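Staller White Worktable with the Trivico Gray Curtain and Tudadia Tray: Long-Term Review

Reviewed by Treasa Conneely

I bought the Staller worktable 14 months ago for sorting, cleaning and pricing secondhand toy cars. Before that I did all of it on the dining table, which meant clearing everything away before supper and setting it out again afterward. I wanted one flat surface that could stay up, a plain curtain to close off the shelves behind it, and a tray for parts. I ended up with three separate products, so I'm reviewing all three.

The table cost $200 and came in one carton. The top was already drilled, and the legs bolt on from underneath. I put it together by myself in one evening. The instructions are drawings only, and the drawing for the cross brace shows it from an angle I couldn't match to the real thing. I put the brace on backward, took it off, and put it on again. If the holes don't line up, turn the brace over before you start tightening anything.

Once it was together it was steady. I can lean on the front edge with both elbows and it doesn't rock. The feet adjust, but only a little, so it won't help much if your floor has a serious slope. My floor is fairly level and I set the feet once.

The top is what I bought it for. It is flat, white and plain, with no raised lip, so I can slide things to the edge and into my hand. Small cars show up well against it. So do loose screws, axle pins and bits of old tape, which used to vanish on the dining table. I can set a car down and see right away whether it sits level on its wheels.

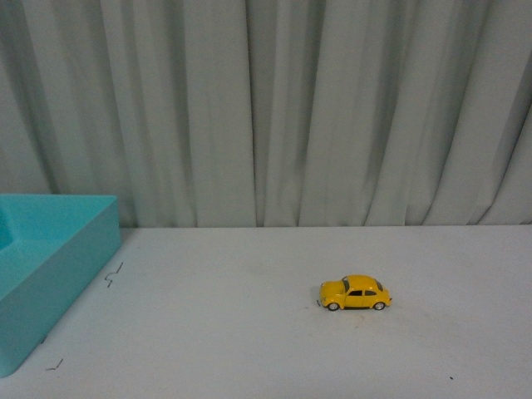
Bright paint is the easiest to check on a white top. Chips and rubbed spots on a yellow body are hard to see on wood, and I used to miss them and get a message from the buyer later. I still turn every car over under the lamp, but I catch more of the wear on the first look than I did before.

The downside is that a white top shows everything else too. Rubber tires leave gray smudges. Pencil comes off with a damp cloth. Pen is another matter. Ballpoint mostly wiped off when I got to it the same day. Permanent marker did not come off with dish soap, and I wasn't willing to try anything stronger on the finish. Keep a sheet of scrap paper under your hand when you write price tags. I do that now, most of the time.

The surface has a slight sheen. Under my ceiling light there is a bright patch near the middle that bothered me for the first week. Moving the chair fixed it. I have not had any trouble with swelling or lifting, but I keep wet work in a dishpan at the sink and only bring things over when they've been dried. I can't say how the table would hold up to daily water or paint.

Now the tray. Tudadia makes these in several sizes, and I have the turquoise one with the divider. It is thick plastic, shallow, and open on top. I keep cars waiting to be checked on one side and loose parts on the other. It lives at the left end of the table because I pick things up with my left hand and hold the brush in my right. The walls are stiff enough that the tray doesn't bend when I carry it full. I paid $9 for it and would pay that again.

My complaint about the tray is the divider. It is fixed, and I would have liked to slide it over to make the parts side smaller. A Mamo tray I had before this one had a divider you could move, but it also had thin walls, and it split at a corner when I dropped it. I would sooner have the sturdy one. The matte finish does hold on to dust. A dry brush gets most of it out, and I wash the tray when that stops working.

The Trivico curtain came last. The shelves behind the table hold boxes, padded envelopes and a lot of things I don't want to look at while I'm working. I nearly bought sliding doors for them, priced them, and bought a curtain for $40.

It is a pale gray with no pattern. The color on the website looked warmer than what arrived, and in some light there's a trace of green in it. I decided to keep it. A plain background makes it easier to concentrate on small objects, and it doesn't fight with the colors of the cars the way the old flowered one did.

The panel is long. I hung it so the bottom drops behind the back of the table, which means I never had to hem it. It does mean the table has to be pulled forward whenever I want something off the bottom shelf. If you need to get behind your curtain several times a day, buy a shorter one or plan on cutting it.
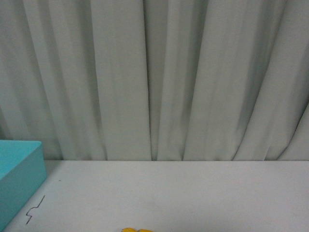
Fold lines are the main thing I'd warn people about. The fabric comes tightly packed, and hanging it up did not get rid of the creases. I ironed it on low through a cotton cloth and that took care of most of them. It still falls in uneven pleats unless I spend time straightening it at the rod, and it drifts again the next time it's opened. If you want neat, even folds, you will need a different heading from the simple rod pocket this one has.

It does what I needed it to do. It hides the shelves, and it keeps some of the dust off the boxes. It isn't a blackout curtain and isn't sold as one. I've washed it once, cold, and hung it back up damp. I didn't measure it before and after, but it still reaches down past the table edge as it did before.

A few notes on using the three together. The gray of the curtain and the white of the table are close enough that the corner of the room looks lighter than it used to. The turquoise tray is easy to find at a glance, which I can't say for the clear one I tried in January. Leave a small gap between the table and the curtain or the fabric catches when you push the table back.

Ratings, out of five:

Staller worktable: 4. Solid and flat, easy to live with, poor drawings in the manual. Loses a point for marker stains.

Tudadia divided tray: 4. Strong, cheap, fixed divider.

Trivico curtain: 3. Good plain color, heavy creasing out of the package, uneven folds.

I would buy the table and the tray again. I'd look at a few other curtains first, mostly for a better heading, and I'd order a fabric sample before choosing the gray.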